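The Fruit Run
Posted Sep 28, 2021

I was ten the year Mum took on the window at Haron's, the greengrocer on Plustau Street, and I reckon I've never loved a job more!

There were 13 crates to fill before opening. Mum had the grand plan in her head (grapes low, berries high, flowers wherever she could get away with them) and I had the running about. The lino squeaked. The radio only got the cricket and a bloke selling tractors. I thought it was the most glamorous place in the world.

"More green," she'd call from the footpath, nose to the glass. Then, a minute later, "Less green!"

I'd shuffle everything along and she'd clap, and somebody waiting for the bus would clap too, and off we'd go again with the next crate.
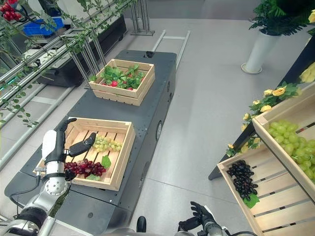

Grapes were always the fiddly bit. A bunch has a good side and a flat side, and it'll roll onto its good side the second you let go. Mum's trick was to give the green and the red a crate together, one bunch up the back and one down the front, with a leaf tucked in beside the red. Strawberries got their own crate, leaves and all. And over the top went the yellow roses! She'd drape them along the stand last, step back, and go quiet.

"There," she said that first morning. "Would you walk past that?"

I wouldn't have, not for anything. I went outside and stood at the glass until the bus came.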